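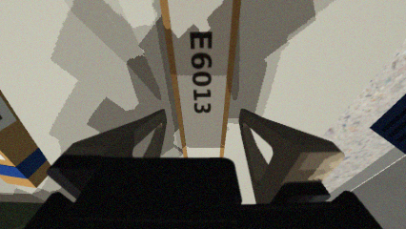
The two-fingered gripper over a box marked E6013, from the simulated cell in the Ridia open day demonstration.

Ridia Open Day (robotics demonstration)

Print this article | E-mail this article

The Ridia Open Day is a yearly public visit to the Ridia automation workshop in Ellotbridge, held each May. I've written most of the entries on the Ellotbridge workshops for this site, and this is the one I most wanted to get right, because I've gone to the thing myself and had a great time (even with the parking).

Background

Ridia began as a repair shop for packing machines and moved into robot cells later on. The open day started as a favor to a local trade school that wanted its students to see a working arm up close. Word got around, and the year I went there were 184 people signed in at the door, plus a few who wandered in through the loading side and got coffee anyway. Tickets are free, but you do have to put your name down, and the list closes at 200.

The demonstration

The main event is the picking demonstration, and it runs on a big screen first, as a simulation. I'll admit I was a little let down when I heard that. I wanted the real arm! But the simulation is where the operators try out a job before any metal moves, and watching them do it was the best part of my visit.

The job is a plain one: long, narrow boxes on a table, and an arm that has to come down over them and get its two fingers on either side.

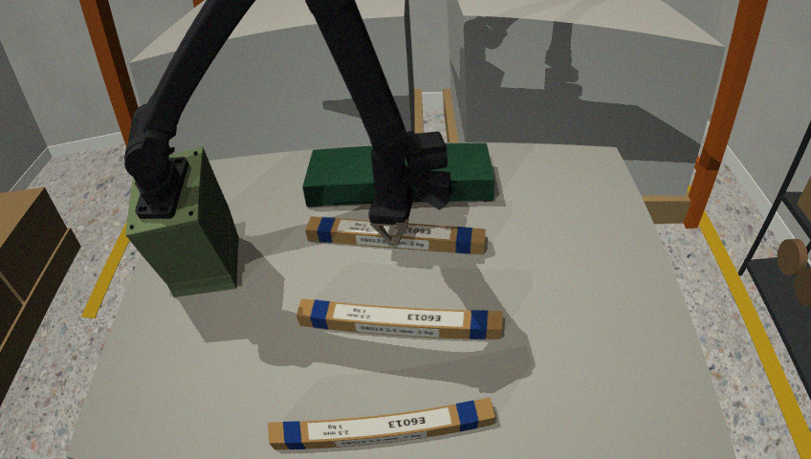 The label code is E6013, which anybody who has welded at home will know as a common type of stick electrode, and the smaller print gives 2.5 mm and 1 kg. I liked that they'd bothered with the labels. A box lying at a slight tilt is a different problem from one lying square, so the operators nudge them a few degrees between runs and start over. You can ask for a tilt yourself if you're standing near the front, and I asked for a silly one.

The log they put up afterward listed 2,652 simulated picks for that one job. Runs are kept short, some 70 seconds each with the talking, and then there's time for questions. Most of the questions were about shadows, oddly enough. The operator's answer was that a camera can mistake a hard shadow for the side of a box, so they'd rather have too many shadows in the practice cell than too few.

The Kazlauskienė room

Upstairs is the Kazlauskienė room, a small hall with benches where the talks are given. It gets warm. The talk I heard covered finger shapes, and it ran long, but they passed sample fingers around and I held on to mine for longer than I should have.

Getting there

The workshop is at the Wullum end of Ellotbridge, past the bus garage. Go early if you want to stand near the screen. Kids are welcome downstairs, and there's a yellow ticket for the talk that you pick up at the desk (don't lose it, they do check).

See also
Ellotbridge workshops
Wullum bus garage
Trade schools in Ellotbridge
Stick electrodes

Recently updated
Packing machines
Robot grippers
Kazlauskienė room

Last changed March 5, 2018
Contact | Copyright | Back to top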